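Sorting by Color or by Shape? My Classroom Materials Project
Hashini Siddiqui, May 9, 2019

So my project was all about sorting blocks! I wanted to see which rule little kids go for first, color or shape, when you hand them a pile and just say "put the ones that go together together." I did 60 short sessions at the Julow after-school room (thank you, Inger, for the keys), and I kept the setup really plain: plastic blocks, a table, and a wooden board to sort on. Color won by a lot, especially with the four-year-olds. The star went with whatever was the same color, even when it meant sharing with a cylinder. 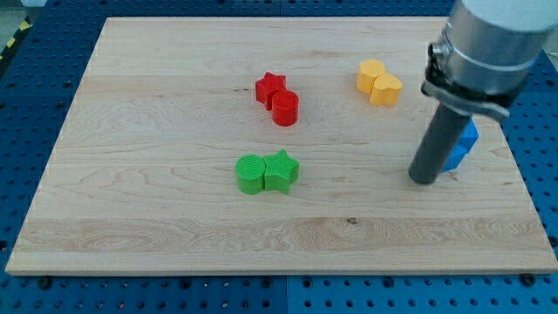 Why use a board at all? It gives kids an edge to work inside, so the piles stay put and I could sketch them afterward. Next time I'd like to try it with more shapes per color.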